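Closing-down sale tips, kitchen stuff mostly
January 26, 2020

Cookshop in Oltthorpe is shutting in March so a few quick ones before everybody piles in.

Go early for pans, late for everything else. First signs say 20% off and half of that was on the ticket anyway. Check the old price on your phone before you queue.

Take a tape measure. Cupboard depth, hob width, inside of the oven. No returns once the closing signs are up, ours had it printed on the reciept.

Gift cards, spend them NOW. Once the administrators are in you may get nothing.

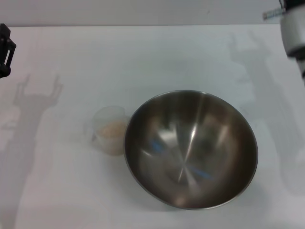
Steel mixing bowl and a small plastic cup.

Sticky price labels: warm soapy water, leave ten minutes, then cooking oil on a bit of kitchen roll for whatever's left. Don't scrape non-stick with a knife. Wash it all again after, shop dust gets everywhere.

Boxed electricals, ask them to open it. Plug, lid, blades, instructions. A Voltau hand blender at 29 quid is no bargain with the whisk missing. Ask who honours the guarantee too, shop or maker, and get the makers address.

Shelving and fittings go last, usually cash. Good for a garage if you can shift it youself. Bring a spanner and a bag for the bolts.

Ex-display knives want sharpening before use. Wet stone, 300 grit if badly chipped, 3,000 to finish.

More when I've been back in.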